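Handout 4: Reading a Bone Density Report
Anisa Santoso
June
6 min read
Last updated: June

Bring this handout to the lab session. It covers the terms used in a DXA report and the errors most often found in student write-ups. Fracture healing is in Handout 5.

1. What is measured

A DXA scanner passes X-rays of two energies through the body. Bone and soft tissue weaken each beam by different amounts, and the software uses the difference to work out how much mineral lies in the path. The result is bone mineral content, in grams. Divided by the projected area of the bone, it gives areal bone mineral density (BMD), in grams per square centimeter.

Areal BMD is not a true density. The depth of the bone is not measured. Of two bones made of the same material, the larger will give the higher areal value. Keep this in mind when comparing adults of different height, and in all work with children.

2. T-scores and Z-scores

T-score = (patient BMD − young adult mean) / young adult SD
Z-score = (patient BMD − mean for same age and sex) / SD for that group

A T-score of −1.0 or above is reported as normal. Between −1.0 and −2.5 is low bone mass. At −2.5 or below the result meets the definition of osteoporosis. These limits were set for postmenopausal women and are also applied to men aged 50 and over. For younger adults, report the Z-score.
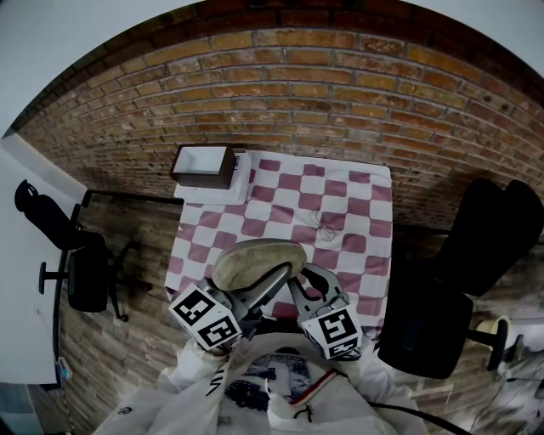 Anisa Santoso

3. Sites

The standard sites are the lumbar spine (L1 to L4) and the hip. The forearm is added when either cannot be read. Drop any vertebra with a fracture, hardware, or marked arthritis. At least 2 vertebrae must remain for a spine result. Arthritis raises the spine value without making the bone stronger, so in older patients the hip is often the better guide.

4. Precision

Repeat scans of the same patient do not agree exactly. The least significant change (LSC) at 95% confidence is 2.77 times the precision error. If the precision error is 0.010 g/cm², the LSC is 0.028 g/cm², and a smaller change should be reported as no significant change. Do not compare results from different makes of scanner unless they have been cross-calibrated.

Problem for the lab session

A woman aged 54 has a total hip BMD of 0.742 g/cm². The young adult mean is 0.942 and the SD is 0.122. Find the T-score and state the category. A later scan on the same machine reads 0.721. Using the LSC above, state whether the change is significant. Show units at each step. Hand work to Noel Sebastian before the session starts.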